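Count the rooms before you count the demos

Dwynwen Bowen
Feb 12, 2022

The number in our last report was 1665. That is how many demonstrations of door tasks we had collected for Plidska by the end of November, all of them in simulation, all of them driven by a person with two controllers in their hands. The number went on the first page. I put it there myself, and I now think it was the wrong number to put first.

I have worked on collecting examples for learning systems long enough to have seen the same meeting many times. Someone asks how much data there is. Someone gives a count. The count is larger than last time, so the meeting moves on. What rarely gets asked is how many of those examples are different from each other in a way the policy will care about.

Doors are a good case to argue from. A door looks like one object with one motion. In practice there is the side the hinges are on, the direction of the swing, the kind of handle and its height, whether there is a second door in the same opening, and how much of the doorway the robot can see once its own arms are up. A person adjusts to all of this without noticing. A policy trained on recordings adjusts only to what was in the recordings, and to whatever it can stretch between them.

Our 1665 examples came from far fewer room layouts than the number suggests. The operators were good and they got fast. After a while a fast operator repeats a successful approach almost exactly, because it works and there is a list to get through. You end up with a large pile of nearly the same reach. It trains very well and it scores very well on the same rooms.
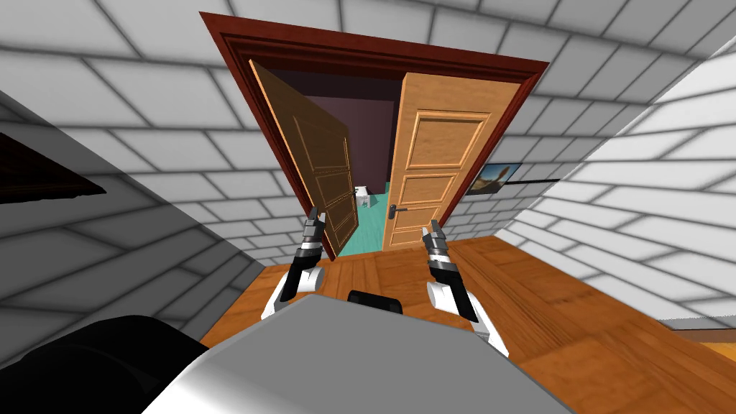
When we moved the Plidska policy to layouts it had not seen, it failed mostly in the approach. The grasp was fine if the hand got there. The base stopped too close, or at an angle that had been right for another room, and then the arm had nowhere to go. None of our recordings showed how to get out of that position, since our operators hardly ever got into it. When they did, they pressed reset, and the reset rule threw the attempt away.

I wrote that rule too. The reasoning was that we wanted clean data. I would defend it for the first week of a project, while people are learning the controls. After that it removes the part of the work you most need to record. A person who has parked badly, backs up, turns a little and tries again is showing the system something a clean run never shows.

The usual answer to all this in simulation is to randomize. Change the wall colors, change the wood, move the lights, swap the pictures on the walls. We do this and I would not drop it. It helps the vision side a good deal. But a new color on the same door, in the same wall, with the same clearance, asks for the same arm motion. Anyone who reports randomized scenes should say separately how many differ in shape and how many differ only in surface. Jan Malý made this point to me two years ago and I told him it was a bookkeeping matter. He was right and I owe him that in print.

There is a fair objection on cost. Building a new layout with doors that behave properly takes a modeler real time, and the operators sit idle while it is checked. Stukora, who supply our scenes, charge by the layout and not by the texture, which tells you where the effort is. Grudberg, who pay for the work, had agreed to a target in demonstrations. Under those terms the cheapest thing to do is exactly what we did.

So the terms should change. I would rather be paid for 3 hard layouts collected slowly, failures kept and labeled, than for another few hundred runs through a doorway the operators know by heart. I have asked Grudberg to rewrite the next target that way – layouts first, attempts per layout second, and the share of attempts that include a recovery listed beside them. They have not said yes. They have asked what the total will look like on the first page, and I have told them it will be smaller.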